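**Pumgate Amateur Boxing and Grappling Club**
Minutes of the committee meeting, Wednesday, July 15, 2026, 7.30 pm
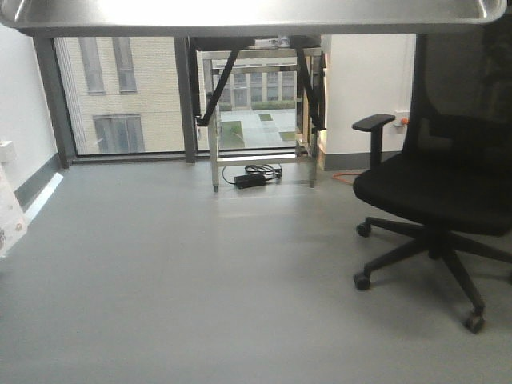

Present: Evanthia Koutsoukos (chair), Filippos Petridis, Dulce Huerta, Magdalini Kalogeropoulos (minutes). Apologies: Gerasimos Tsakiris.

**1. Minutes of the April meeting**
Agreed with one change. Under item 4, "weigh-in at 9" should read "weigh-in at 8".

**2. Birnen Open**
Filippos reported that the welterweight on the home card has withdrawn with a hand injury. Triantafyllou Gym have offered a replacement, who is carded and has had 2 bouts. Dulce thought this too few against a more experienced opponent. After discussion it was agreed to accept only if both coaches confirm in writing by Friday. If they don't, the bout comes off and the card is not refilled.

The hall is licensed for 600. Tickets go on sale once the running order is settled.

**3. Medical cover**
The ringside doctor is booked. A second first-aider is still needed for the evening session. EK to ask the Birnen club.

**4. Money**
Balance at the bank £1,324. The Dosico invoice for gloves and wraps has been paid. Filippos asked whether headguards could be added to the next order. Left until after the show.

**5. Membership**
Paid-up members stand at 73. Reminders have gone to those who have not renewed. The Tuesday juniors' class is full and a waiting list has been opened. MK keeps the list.

**6. Grappling mats**
Two quotes received, neither including delivery. DH to go back to both suppliers.

**7. Any other business**
The changing room lock is sticking again. FP to look at it.
Gerasimos had asked by email for the coaches' rota to be sent out earlier in the month. Agreed.

Meeting closed 8.50 pm. Next meeting to be fixed after the Birnen Open.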